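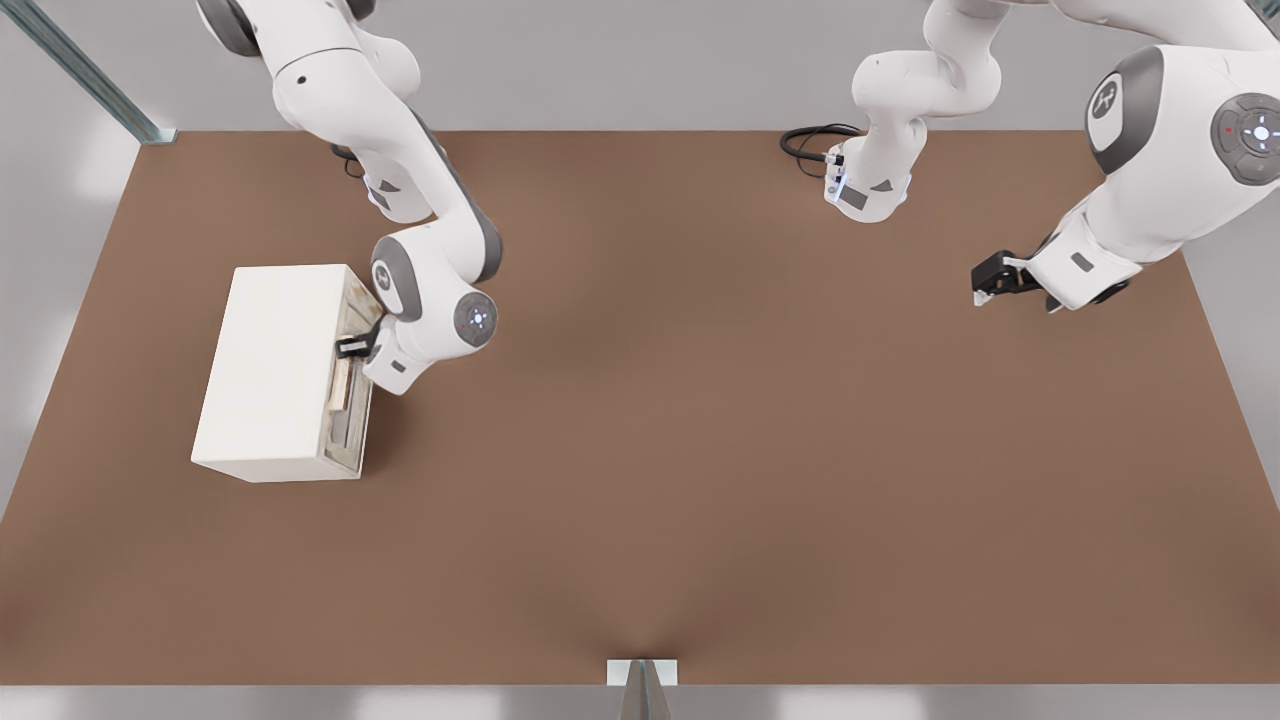 Left gripper at the open side of the white box, right arm waiting. Simulation.

From: Mathis Leclerc
To: the chores list
Re: Re: are they any use in a house yet?

Ludivine, quick answer as I'm off out at 4. Picture on top is from our sim, the storage box job. Two arms, one box on a table.

On 6 March Ludivine Aubert wrote:
> Mayuree says the Vatholm people have arms doing whole cupboards now.
> Is that real or a sales film? My mother wants to know if she can
> stop tidying. Also what does Weltura charge, I heard 3,000 for one arm??

No idea on the price, ask Aurélien. Cupboards – depends what you call doing. We ran the box task 1,939 times in sim. Got the small tan panel out cleanly in 387. That's the whole score, and it's with the lights always the same and no cat.

Fails are mostly dull. Fingers slip off the top edge of the panel. Or the box turns a bit and the arm carries on as if it hadn't. Second arm is meant to steady the box, half the time it just hangs there with its gripper open. Working on taht.

Real box next, at Kerutness, if Ginette Gaillard can spare us the bench. Would expect worse numbers, cardboard bends and so on. Shop floor is easier I think, same part in the same place all day. A kitchen drawer is never the same drawer twice.

So tell your mother no. Folding, maybe, slowly, if somone lays the towel out first. Anyone got logs from a real drawer? Even 96 tries would help. Send them to me off list, the attachments keep bouncing.

Mathis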